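## 4. Household Chores in Simulation

We split the chore set into two groups. The first group covers moving single rigid objects across a flat surface: cans, cups, boxes, small bottles. The second covers everything that bends, folds, leans on something else, or is too large to pick up with one hand. Past work has mostly reported on the first group, and success there has often been taken as a sign that home use is close. Our results do not support that reading.

All trials in this section were run in the Trutstead kitchen environment, a rendered room with a counter, a white table, and a changing set of household items. Two policies were compared. Endix was trained on teleoperated demonstrations only. Hopkin used the same demonstrations plus a stage of practice in simulation, where it was rewarded for finishing the chore and penalized for pushing items it had not been asked to move. Both policies received the same camera views and the same written instruction at the start of each trial.

### 4.1 Tidying near large objects

Clearing a table sounds like one chore, but in a real home it is a mix of several. Some things have to be picked up, some have to be wiped around, and some have to be left exactly where they are. The last kind gets little attention in published benchmarks. A lamp, a vase, or a framed picture set on a table is not the target of any instruction, yet a person tidying the room would be blamed for knocking it over.

We therefore placed large upright items close to the work area in part of the layouts. The policy was told to clear the table and was given no list of items to avoid. In Figure 1(a) the tip of a black gripper finger is in the foreground, with a large gray picture frame standing upright on the white tabletop behind it. From a viewpoint like this one the frame runs out of view at the top and on the right, so a policy working from a single image has no direct way of knowing how tall or wide it is.

Endix had trouble with these layouts. It tended to plan the shortest path to the target, and when that path ran next to a large object the forearm made contact even though the fingers did not. Hopkin kept a wider margin. The cost was time, and in a few layouts it circled the obstacle and ended the trial without touching the target at all. We counted those as failures. A machine that avoids all damage by never doing the chore is of little use in a home.

A second problem was soft or unclear items. Both policies were much less steady when the thing to be moved had no fixed outline. Cloth was often gripped at one edge and dragged. Neither policy learned to check whether the whole item had left the table, and both would report the chore as done with part of it still lying there.

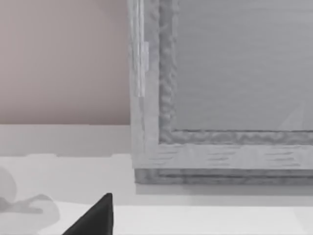 ### 4.2 Single-object pick and place

The can task was included as a baseline. The instruction was to pick up the can and set it down on the far side of the table without tipping it. We expected both policies to do well, and they did when the can stood alone. The numbers dropped when we changed three things: the height of the approach, the color of the can, and the direction of the light.

Approach height mattered most. A two-finger gripper that comes down too low can touch the can with one finger before the other is in place. The can then slides or falls, and the rest of the trial is spent chasing it. Demonstrations recorded by people seldom include this mistake, so Endix had little to learn from when it happened. Hopkin had met the situation during practice and would usually back off, open the fingers, and try again.

Color had a smaller effect. Cans with strong, saturated colors against the pale table were found without trouble. Plain silver cans were missed more often, mainly when the table was brightly lit. Light direction had its effect through shadows. On a pale surface an arm can throw a large soft shadow over the same area it is working in, and Endix sometimes moved toward the dark patch when the can was near its border.

Each policy was given 43 trials per layout, with the can position drawn at random inside the reachable part of the table. A trial ended when the can was standing in the goal area, when it had fallen, or when the time limit was reached. We did not reset the scene partway through a trial, and no trial was dropped after the fact.

Figure 1(b) gives a view of the can task, with the white AgileX arm extended over the table and both black fingers open. The can, red over green, stands upright just below and to the left of the right finger. The remaining work is a short one for a person: line up, close, lift. For the policies it was the stage at which most failures began, and for that reason we logged it separately from the reach and from the placement.
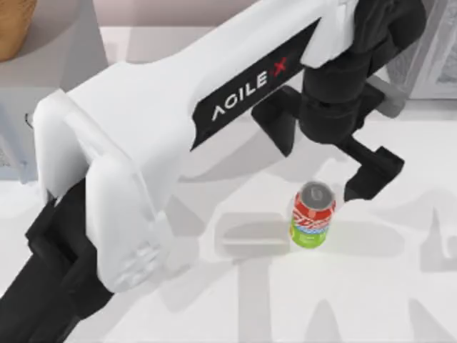

Mornitz, reading an early draft of this section, objected that a can on a table is hardly a chore and that we should not report it under that name. The point was that nobody buys a machine to move one can, and that a household would judge it by whether the table was clear at the end of the evening. We agree in part. The can task is kept as a lower bound — a policy that cannot do it reliably should not be considered for anything harder — and we make no claim about home use from it alone.

### 4.3 What the results allow us to say

Hopkin can clear a small number of rigid items from an open table in simulation at a level we would call useful. It is slow, and it needs room to move. Endix can do the same only when the layout is close to what it saw in training. Neither should be described as able to tidy a kitchen.

The gap between the two policies was widest in the layouts with large upright items and narrowest in the plain can task. A benchmark made up only of plain tasks would have ranked them nearly equal. We suggest that future test sets include objects the machine is supposed to leave alone, and that contact with them be scored.

All of this was measured in a rendered room. Friction, finger wear, and wet surfaces were not modeled. Trials on hardware are planned to begin in January, using the same table layouts and the same scoring rules, with the soft items held back until the rigid ones are finished.

**Figure 1.** Views from the Trutstead environment. (a) Tabletop with a large upright frame, Section 4.1. (b) Can task, gripper open, Section 4.2.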